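Geschirr sortieren wie im Versuch: was wir für den Esstisch gelernt haben

Bei uns im Projekt Namik übt ein Roboter, ein Tablett einzudecken, und wer dabei 293 Durchgänge lang zusieht, der räumt danach auch die eigene Küche anders ein, das verspreche ich Ihnen! Verglichen haben wir zwei Arten, das Geschirr bereitzustellen: alles gemischt in einer großen Kiste oder nach Sorten getrennt. Gemischt gingen 60 von 130 Durchgängen schief, getrennt waren es noch 37 von 163.

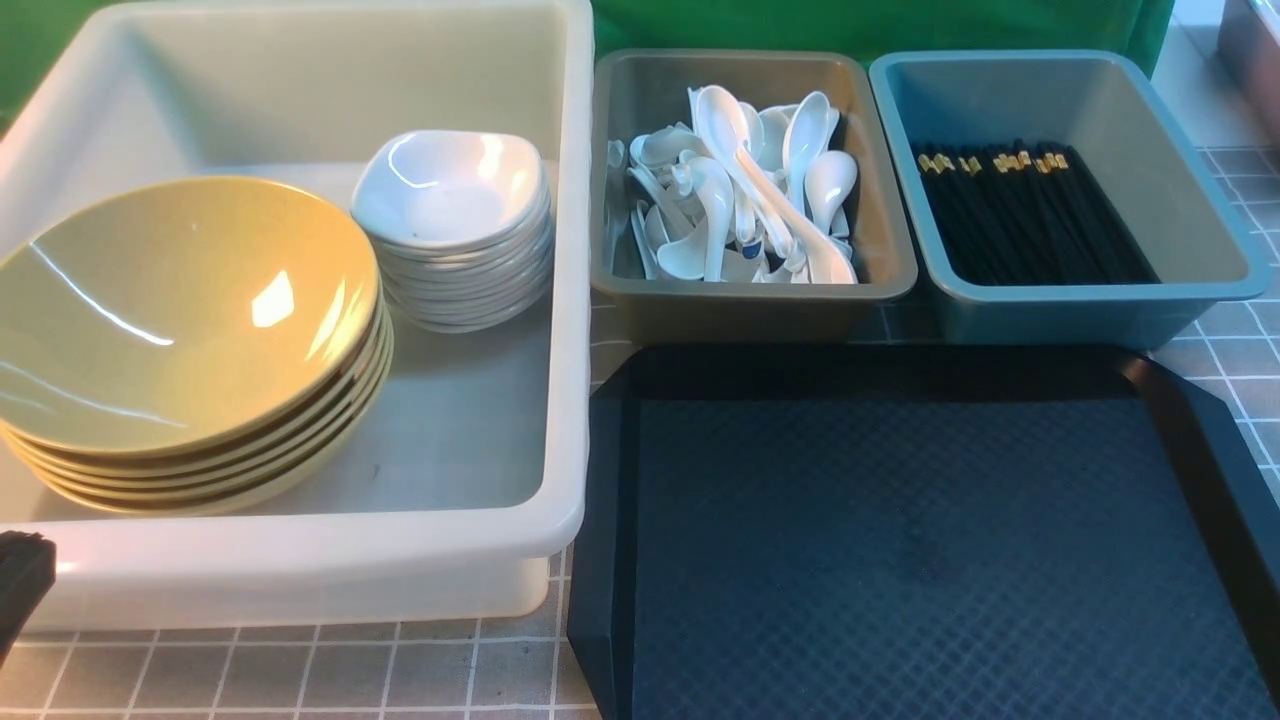 Schalen und Schälchen gestapelt in der weißen Kiste, Löffel und Stäbchen für sich, davor das Tablett.

Für daheim heißt das: Gleiches zu Gleichem, und zwischen zwei Stapeln ruhig eine Handbreit Luft lassen, damit die Finger (oder eben der Greifer) an den Rand kommen. Stäbchen legen Sie am besten alle in dieselbe Richtung. Bei Suppenlöffeln dürfen Sie großzügiger sein, die haben auch bei uns kreuz und quer gelegen. Und das Tablett bitte zuerst hinstellen, ganz nah an die Behälter, dann werden die Wege schön kurz.

Glänzende Glasuren machen der Kamera übrigens mehr Mühe als matte. Eine Lampe von der Seite hat uns da sehr geholfen, und im dunklen Küchenschrank ist sie auch nicht verkehrt.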